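Workshop notebook, December, 4.15 pm

Glue trials for the Clusdale chair backs. Prakash wants a decision before the next batch of ash comes in, so I'm writing up what we have so far.

Hide glue first. Mixed fresh this morning, 50 g of pearl to 90 ml water, soaked until it had all swelled and then warmed in the old pot. The pot's thermostat overshoots, so I took it off the heat twice. Brushed on thinly, both faces, clamped straight away. Open time in this weather is hopeless. By the time the second spindle was in, the first had started to gel at the shoulder. Warming the parts over the radiator helped a bit. Might be worth trying the urea mix that Karthikeyan used on the Istovden stools, but I can't find his proportions. He thinks they're in the back of the green book.

Liquid glue next, the Fabbri bottle. Much easier to spread and no rush with the clamps. Squeeze-out stays rubbery for hours and then drags when you pare it off — leave it overnight. One joint crept slightly when I took the clamp off at lunch. My fault, too early.

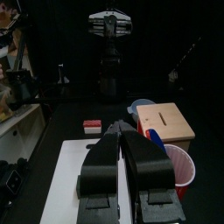 BENCH NOTES

Break tests: 8 joints, four of each glue, all in ash offcuts from the same board. Weight hung from the end of a 900 mm lever. Three of the hide glue joints tore wood fibre before the glue line let go. The fourth was starved, dry patch on one cheek. Of the liquid ones, two tore fibre and two came apart clean. I didn't roughen the tenons on those two, so it isn't a fair comparison and I'll repeat it.

Moisture meter is reading high again compared with the oven-dried piece. Changed the battery, no difference. Treat any figure from it as a guess until it's been checked.

To do:
Repeat liquid glue set with scraped tenons
Find urea proportions (green book?)
Order pearl glue, nearly out
Ask Flastus if they still do the short bar clamps

Prakash is happy to stay with hide glue if we can get the assembly down to two people. Will do a dry run with Karthikeyan tomorrow, spindles numbered and clamps already set.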